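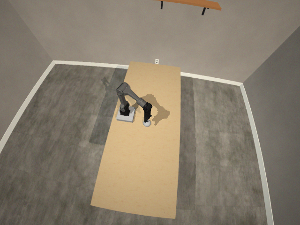

# Cell checklist, single-arm bench, simulated build

Jernell site, Holulham cell. Run before any policy trained in the sim gets near the real arm. Mark each line OK, FIX or N/A. "Probably OK" was retired in July after a long meeting.

## Mounting and reach

- [x] **Mounting plate flat on the table.** OK.
- [x] **Arm position matches the cell drawing.** OK. It sits left of the table's centerline, and the drawing says it should. Please stop filing tickets to center it.
- [ ] **Reach envelope marked on the tabletop.** FIX. Bare wood grain from one end to the other. The real bench needs tape, so the simulated one gets it too.
- [x] **Front of table clear.** OK. Tidier than the real bench has ever been.
- [ ] **Overhead clearance.** FIX. The wall shelf is in the model but missing from the collision list. It is empty, but the planner should still know it exists before the elbow does.

## Gripper and workpiece

- [x] **Approach close to vertical.** OK.
- [ ] **Contact state logged at the fingertips.** FIX. Fingers are at the top of the ball, and from this view I can't tell touching from hovering. The log should settle that and currently has no opinion.
- [ ] **Grip force cap set.** FIX. Config said 2000, no unit. Odo's template wants newtons. I hope it wasn't newtons. Set to 30 until someone produces a data sheet.
- [ ] **Dropped-part behavior defined.** FIX. The part is a sphere on a table with no lip. Think it through.

## Stops and access

- [ ] **Emergency stop modeled.** FIX. None in the room. Yes, it's a simulation; the stop sequence still has to be rehearsed.
- [ ] **Guarding or light curtain.** FIX. Three walls and good intentions. The Bermúdez review bounced us for the same thing last time.
- [x] **People in the cell.** OK, none.
- [ ] **Power isolation point labeled.** FIX. There is an outlet low on the back wall, no label on it that I can read. Does the arm's supply run there? Write down the answer either way.

## Physics and rendering

- [x] **Shadows agree with the light direction.** OK. They fall to the right on the table, as expected from a light up and to the left.
- [ ] **Friction values signed off.** FIX. Ball and tabletop share one default, presumably chosen by whoever wanted to go home.
- [ ] **Reset tested.** FIX. 7 resets run, 5 came back to the same start pose. The other two were described in the notes as "close."

Baseboards are in and neatly done. They are on no checklist, this one included.

**Result:** not released. Recheck after the stop and guarding items are closed — send the new force value with its unit attached.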